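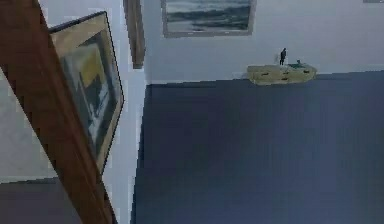 Simulation score and layout randomization: how do you report success rate when the kitchen changes every episode?

Asked in: Household robots > Evaluation

Hi all, and thank you in advance, because this will take me a minute to explain. I'm working through the Canano tidy-up method for my thesis. For those who haven't met it, the policy is trained in simulated homes where the furniture stays put but the small objects get shuffled before each episode, and the camera starts from a random pose. The write-up gives one success rate over 1,489 episodes and leaves it there.

I've been rerunning it in our own rendered house, which we call Arkdale. It has a living area and a kitchen with an L-shaped counter, and most of my tasks are "pick up X from the counter and bring it to Y." I run 130 episodes for each of 3 training seeds. My trouble is that the number swings a lot from seed to seed, and when I go back through the episodes, so much seems to depend on where things happened to land.
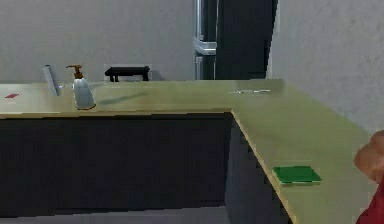

Something flat near the front edge of the counter gets picked up nearly every time. Put the same thing over by the back wall, with a bottle in the way, and the arm will hover and fuss until the step limit runs out. So am I measuring the policy, or am I measuring the shuffle? My advisor would like one number with an error bar by March and I'd love to give her one that means something. I've read the Menon evaluation notes twice and they only cover fixed layouts.

Montserrat Xolalpa

2 answers

Answer 1 (accepted)

Hi Montserrat, welcome, and what a nice clear question! I spent most of a winter on this same problem so I hope I can save you some of it.

You have two kinds of spread mixed together. One comes from training (your seeds) and the other from the layouts. If every seed gets its own fresh shuffle, you can't pull them apart afterward, however many episodes you run. So before anything else, generate your layouts once, save them to disk with the camera start pose included, and give every seed the same saved set. Then you can compare the seeds layout by layout, and in my case a good part of the swing went away as soon as I did that.

After that, sort the layouts by difficulty before you look at any results (this matters, it's very tempting to do it after!). I used distance from the target to the front edge of the counter, plus whether anything stood between it and the robot. Report a rate for each group and then the overall one. For the error bar, resample whole layouts along with all the seeds' results on them. If you resample single episodes you are pretending the same layout run three times is three separate pieces of evidence, and your bar comes out too narrow.

Do watch a few of the failures all the way through, too. I set aside 12 and found that in several the arm was fine, and the robot had simply parked at the wrong leg of the counter and couldn't reach. That's a navigation failure and I'd been blaming the grasp for weeks. Stepping back to a view of the whole counter made it much easier to see.

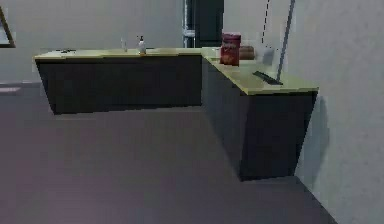
Damián Cortés: I agree with nearly all of that, but I'd be careful about sorting by distance to the front edge. On an L-shaped counter the inside corner is hard to get at from either leg, and an object there can have a perfectly ordinary distance number. I'd make the corner its own group. Also, please keep the base start pose separate from the camera pose in your saved files. We stored them as one thing in Woltia and had to redo the whole set.

Good point about the corner, thank you Damián, I'll fold that into my own scripts as well.

Answer 2

just run more episodes. it averages out

Comment on Answer 2, from Montserrat Xolalpa: Thanks for the reply! More episodes would settle the layout part, I think, but I'd still have only the three seeds, and that's where the big swings were. I've frozen a layout set this afternoon following the first answer and the reruns are going now. Will post the grouped numbers when they finish.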